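Tahiri Street Community Hall Association
Minutes of the general meeting, August 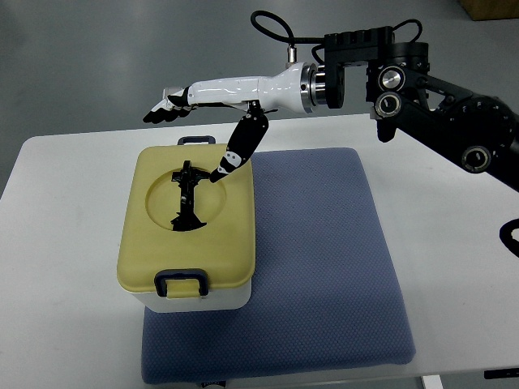 Raymonde Thibodeau asked that the parking item be moved ahead of the accounts, as several people had come only for that and had children to get home. Agreed.

Meeting opened 7.05 pm. Darlene Beaudoin in the chair. Apologies were taken as read from the sheet at the door.

Minutes of the previous meeting
Accepted with one correction. The side gate is to be locked at 10 pm, and the minutes had it at 9 pm. The sign on the gate already has the right time.

1. Parking
The council has replied to our letter. They will not mark bays on the street side but have no objection to us marking the gravel strip behind the hall, provided the fire access stays clear. Raymonde had paced it out and thought angled parking would fit more cars than what happens now, where people leave gaps too small to use. One resident said headlights from the gravel strip shine straight into her kitchen when the dance group finishes, and asked whether cars could be parked nose to the hall. This was thought reasonable. Sleepers to be laid along the hall side as wheel stops. Raymonde to get a price.

There was some discussion of whether the bread van could keep using the loading spot on market mornings. It can, until 8 am.

2. Accounts
Balance carried forward is healthy enough to cover the insurance. Hall hire was down on the same month last year, mostly from the yoga class finishing up. The electricity bill was $274, which is higher than usual for winter. Darlene thinks the urn is being left on overnight and will put a note above the switch. The piano tuner has been paid. The accounts were accepted.

3. Roof and gutters
The leak over the stage is back. Hakar Roofing looked at it and say the flashing has lifted where the old chimney was. They can fix the flashing on its own for $300 or do it along with the gutters on that side, price to come. A second quote has been asked for from Skimness but had not arrived by the time of the meeting.

Several people felt we should not wait, given the stage curtains were only cleaned in autumn. Others wanted both quotes on the table first. It was put to a vote and carried that Hakar do the flashing now, with the gutters held over. Until then the bucket stays where it is, and anybody using the stage should empty it before they lock up.

4. Kitchen
The left-hand oven is working again. The right-hand one still trips the power if the urn and the dishwasher are running as well. An electrician is booked. Hirers are to be told when they pick up the key.

Tea towels are short. If you took some home to wash, please bring them back – no questions asked.

5. Spring fair
Stalls are filling up, with plants and preserves already full. Still wanted: cakes, a second person on the barbecue, and somebody with a trailer to bring the trestles over from the school. The Trornix Brass Band has confirmed for the afternoon and needs chairs without arms.

Last year's raffle sold well but the prizes were mostly wine, and it was suggested there be something for families this time. Darlene will ask at the hardware shop for a voucher. Ticket price to stay the same.

6. Membership
Now at 70 households. Renewal slips go out with the next newsletter. A member asked if fees could be paid by bank transfer. They can, and the details will be printed on the slip. Please put your surname in the reference, as we had 3 payments last year that took weeks to match up.

7. Other business
The noticeboard glass is cracked in the lower corner. Tape for now.
The lost property box will be cleared at the end of the month. It includes a good umbrella and a child's gumboot, left foot.
The library has asked to use the small room while its carpet is replaced. Agreed, mornings only, at no charge.
The heater timer has been reset for the choir.

Meeting closed 8.40 pm. Supper followed. The next meeting is at the usual time, with the gutter quotes first on the agenda.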